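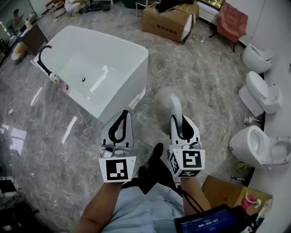 A white rectangular tub on the showroom floor, with toilets along the wall opposite.

The freestanding bath has become the thing you are supposed to want. I went to the Grarcombe bathroom showroom in May wanting one, and left less sure.

They look marvellous on glossy grey marble. Most things do. The tub by the door, priced at 2,887, has a black curved tap and a chrome drain, and you can walk right up to it, which in my own bathroom you could not. Mine would sit so close to the wall that I would be cleaning behind it with a ruler.

The black tap bothers me too. I had one from Pusov for a basin, and our hard water had it chalky within weeks. The brochure called it "low maintenance". Low for whom?
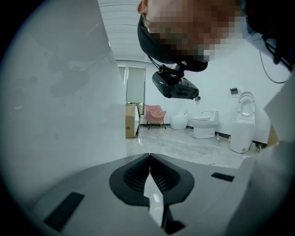
Araba Kwofie
Homes writer

Toilets are where showrooms get vague. A one-piece model with the lid down is a handsome lump, and the Caleck brochure asks 773 for one. The two-piece in the same range is 634. I asked what the extra 139 buys and was told "a cleaner line". Fair enough – there is no join to wipe – but I have wiped that join for years and it takes a moment.

Lift the lid before you decide anything. Check how the seat comes off, and ask whether you can still buy the hinges in ten years. Ivanyshyn sells a replacement seat for 99, and I would want that in writing.

Then ask about delivery. A bath that size has to get up your stairs, and "kerbside" means the kerb. My stairs turn twice. I have measured them again, and I am keeping the old bath for now.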